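Opinion > Food > Bread and Butter

Day-old bread deserves a fan club, and I'd like to be the first member! I grew up thinking a loaf had one good morning in it and then went downhill, and I've been so happy to be wrong.

Take toast. Fresh bread makes limp toast, all steam and no crackle, while a slice that has sat overnight goes crisp at the edges and holds its butter on top where you can taste it. My neighbor Kamol Chaimongkol won't even cut his loaf until Wednesday, and he bakes on Tuesday.
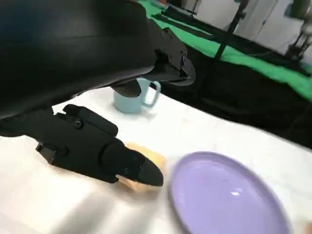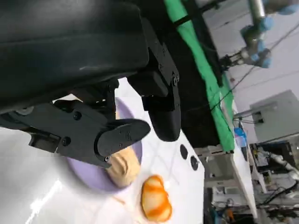 Then there's soup. Tear an old heel into a bowl of onion broth, wait 3 minutes, and you have supper. The bakery in Altcombe used to sell yesterday's loaves at half price from a basket by the door, and I wish every bakery would bring that back (mine throws them out at closing, which breaks my heart a little). I'd be there with a bag before they opened. Crumbs, croutons, bread pudding with too many raisins, I love all of it, and I haven't even started on French toast.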